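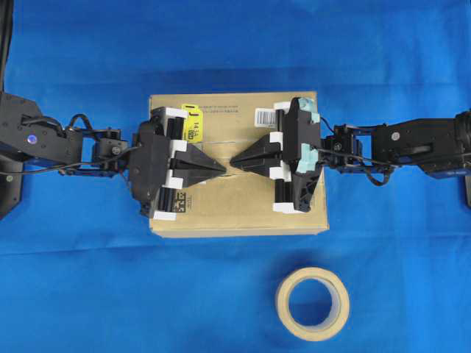

## Receiving Study Medication Shipments at a Clinical Site

Site pharmacies taking part in the Brirwood study receive blinded tablets from the Arrieta depot. Follow the steps below for every shipment, including resupply orders. This version replaces the one issued in July.

### Before opening

1. Confirm that the shipment number on the courier slip matches the notice sent by the depot.
2. Write the time of arrival on the receipt form.
3. Look over the outer carton for crushing, leaks, or broken seals. Note any damage on the form before signing for the delivery.
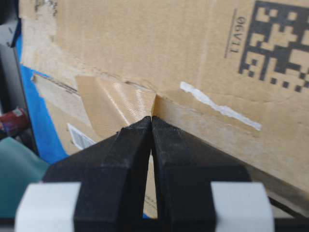 *Outer carton with printed 2D code and packing tape.*

### Checking the contents

1. Stop the temperature logger and download its record. Save the file under the shipment number.
2. Compare each kit number with the packing list. A full shipment to Bostano contains 168 kits; smaller sites should refer to their own supply plan.
3. Check the expiration date on every kit. Kits with fewer than 100 days remaining must be reported to the depot, even if they are otherwise acceptable.
4. Place the kits in quarantine storage until the temperature record has been reviewed.

Do not open individual kits to inspect the tablets. A kit with a broken tamper seal is treated as damaged and may not be given to a participant. 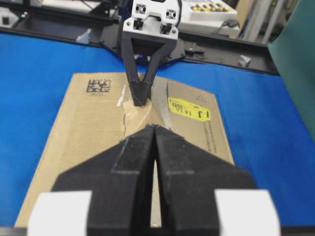
If the logger shows a reading outside the labeled range, keep the entire shipment in quarantine and send Form 687 to the depot on the same day. The sponsor, Brutard, will decide whether the kits may be used. Until a written decision arrives, the site should dispense from existing stock – or request an urgent resupply if fewer than 3 kits of any type remain.

### Closing the record

Mark the shipment as received in the supply system and file the signed form in the pharmacy binder. A second staff member must initial the kit count.

Questions about this procedure should be sent to Cadi James, Clinical Supply Office.

Effective September 23, 2023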